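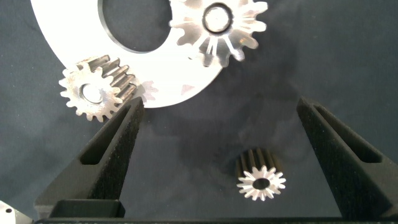 Home | Interviews | Repairs | Contact

Mireille Obeidat has been mending clocks in Stockdale since one February when her mother's mantel clock stopped, and I'd wanted a natter with her for ages. She makes tea first, always. Then she gets going on gears, the silvery metal sort with teeth all the way round, and you may as well take your coat off!

"People bring me a clock and say it's broken," she told me. "Mostly it's filthy."

She had 48 in last year - mantel clocks, mostly, and one enormous thing from a pub. Did she ever want to give up?

"Oh, twice. Both times over the same cuckoo."

Her mother, Abla, shouted from the kitchen that it was three times. I asked what she'd tell a beginner (me, basically). "Buy an ugly one," she said, "and take it apart on a wet afternoon." I've got my eye on one already - it's brown, and it's hideous.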